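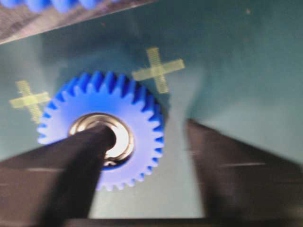

Blue gear with a metal hub.

The Mondberg Food Science Group holds its June evening talk at Godwood Hall, starting at 7 p.m. The subject is salt in bread and how far it can be cut before shoppers notice. 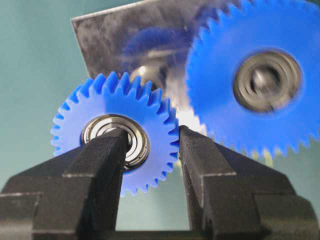 The talk draws on a tasting study run in Sutherland, where 300 people tried three loaves with different salt levels. Results will be handed out on the night.
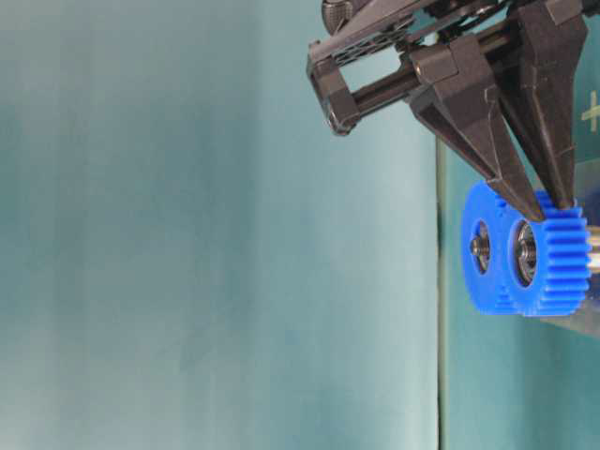
Seats are limited to 40 and entry is free. Tea is served afterward in the side room.
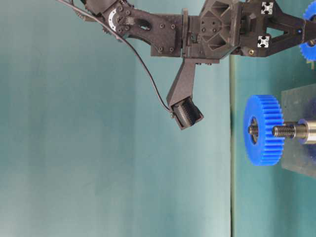

How to book
Call the Nunum office, extension 788.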